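Print this release | E-mail this release

Toma Lunch Rooms Bring Back the Long Table

Jan 23, 2022 – Toma, the family-run group of neighborhood lunch rooms, is delighted to announce that its long table is coming back to all three of its locations, with one shared sitting each day and a seat for anyone who would like company with their meal.

The long table began in November as a small trial at the Kokar Street room, where guests who usually ate alone were invited to sit down together at noon. Within a few weeks 976 people had pulled up a chair, and a good many of them came back with a neighbor or a grown son in tow.

"My mother always said a sandwich tastes better when somebody across from you is eating one too," said Yolanda Palomino, founder of Toma. "We had folks trading phone numbers and soup recipes, and one pair who now go bowling together – I couldn't be happier about it."

Lunch at the long table stays simple, with soup, bread, salad and a hot drink, and the price is the same as at any other seat. Kitchen manager Costel Pop has added 17 new soups for the season, among them a sour bean soup from his grandmother's kitchen.

Seats may be reserved by phone or at the counter, and walk-ins are always welcome.
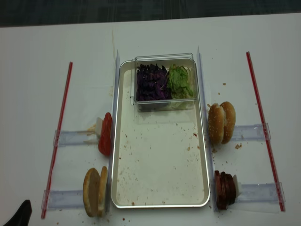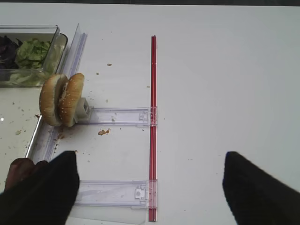
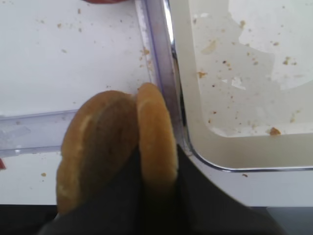
Shredded lettuce and purple cabbage; salad leaves; golden-brown baked rounds.

Reading time: 2 min

Comments

Bello O.: Went twice at Kokar Street and loved it! Please keep the bean soup.

Eskil: Is there a later sitting for those of us who work until one?

Contact: Toma press desk | © 2022 Toma Lunch Rooms | Back to top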